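Petit fil du jeudi soir, parce que j'ai ressorti les cubes en bois et que je suis ravie !

Je les avais trouvés en vrac chez Nowicki, 40 pièces dans un sac en toile. Du bois brut, du violet, du bleu canard... les couleurs sont folles.

Règle de la maison : on construit sur la nappe à fleurs, sinon ça résonne dans tout l'immeuble. Et puis ces petites fleurs rouge brique avec les cubes – j'adore.

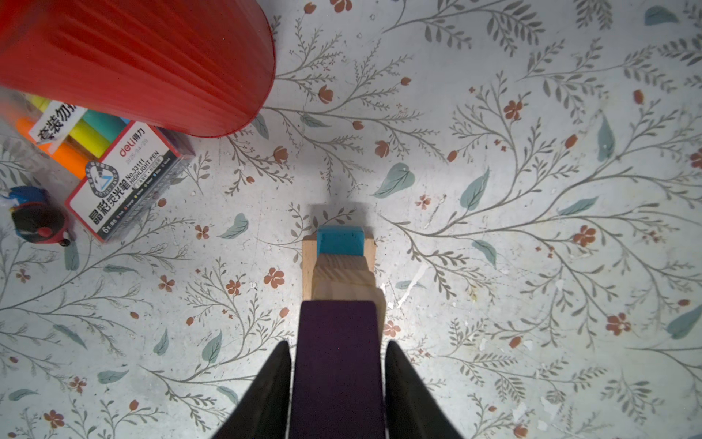 On me demande souvent : faut-il poncer les cubes en bois brut avant de jouer ?

Un coup de papier grain 1000 sur les arêtes suffit, puis un chiffon à peine humide.

Mon empilement préféré du moment : deux cales en bois naturel couchées, un cube bleu canard au sommet. Tout bête, super joli !

Si la deuxième cale part un peu de travers, je laisse. Ça donne un petit air de cabane – et le suspense monte d'un cran quand on ajoute un étage.

Côté rangement, j'ai arrêté le tri par couleur. Tout retourne dans le sac, et la pioche à l'aveugle est devenue un jeu à part entière.

Prochain défi : un pont assez large pour faire passer les surligneurs. Je vous montre ça dès qu'il tient debout !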